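August
By the Gresen gear desk

Nodance 34 Stage Piano

Every keyboard maker has a story about the touring pro who threw out a truckload of gear and now plays everything on one slim board. Ditosberg tells that story on the box of the Nodance 34, and again on the first page of the manual. We stock the thing, so we would like you to buy one, but we would rather you bought it with your eyes open.

It costs $700. For that you get a full 88 keys, a pair of headphone jacks and 59 built-in sounds. Ditosberg prints the number of sounds in large type. We went through them over two evenings and would use maybe a dozen in front of a paying crowd. The main grand is good, a little bright on top. The two electric pianos are better than the grand, and if you play soul or gospel they may be reason enough to own it. The strings sound like strings did on television thirty years ago. The "Club Brass" patch should have been left in the factory.

The key action is sold as "concert weight." It isn't. It is a decent hammer action, a bit light, and it clacks. You won't hear the clack over a drummer. You will hear it in a quiet living room, and so will whoever is trying to sleep down the hall.

Then there is the band mode, which listens to your left hand and makes up a bass line and drums. In the ads it follows a singer through three key changes. In our shop it followed us through one and then sat on the wrong chord for most of a chorus. Stick to simple changes and it behaves. We would not take it on stage.

Ditosberg claims 3000 hours for the power supply and gives no word on how that was tested. Buy a spare. The one in the box has a short cord and a plug that works loose if you tap your foot hard.

The sustain pedal in the box is a plastic square that slides across any floor. Most people will want the Mwakyusa pedal, sold separately, which has a rubber base and some weight to it.

Returns are fine within the month if the keys are clean and you kept the packing foam.
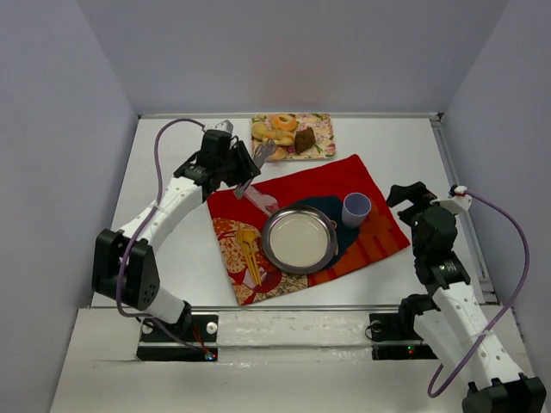 Related items
Mwakyusa sustain pedal
Nodance padded gig bag
Ditosberg folding X stand
Used stage pianos, checked in our shop

Contact Gresen | Copyright Gresen, all rights reserved | Back to top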